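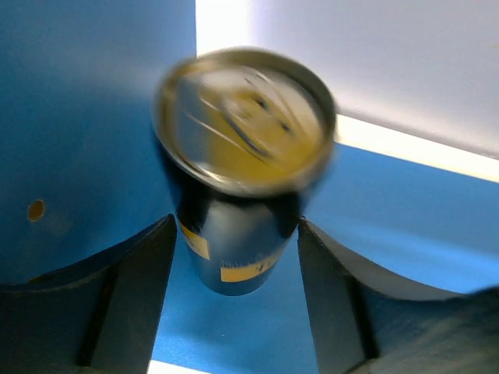
A drinks can between the two fingers of the gripper, seen from the wrist camera.

About Zasley

Zasley is a small company in Alvarado. We gather examples of handling work, and our clients use them to teach their robots. Irnmont was our first client and is still the largest.

The company was started by Gilberto Chávez and Elvira Betancur. Before this, both of them worked many years in packaging, where Gilberto repaired the machines and Elvira trained the new staff on the line. She has kept the same opinion from that time: a person learns to pick up an object by seeing it done many times, and each time a little differently. We believe it is similar for a learning system.

How we work

One example is one complete task, from the first movement of the arm until the object is released. An operator guides the arm by hand controls, and the wrist camera records together with the position of the joints and the opening of the fingers. Cans, jars, boxes, soft bags and cutlery are our daily objects. Between two examples the operator moves the object to another place or turns it, so the system does not learn only one position.

We keep also the attempts which failed. They are marked as failed, with a short note of the reason, and the client decides if they are useful. When the camera is moving fast the picture is blurred, and we do not remove such pictures from the recording, as the client's robot will have the same blur in its own work.

Every recording is checked by a second person who did not make it. For this we use Atach, our own program, which plays the camera picture beside the joint data. A good week gives up to 3,000 examples.

Our people

We are 16 persons. Most of the operators had never touched a robot before they came to us, and we teach them during their first month. An operator works 50 minutes and then has a pause, because tired hands make poor examples.

Visits

Clients are welcome to see the work in Alvarado. Please write to Elvira some days before, and tell us which objects you would like to see handled.

Page last changed: 01/06/2022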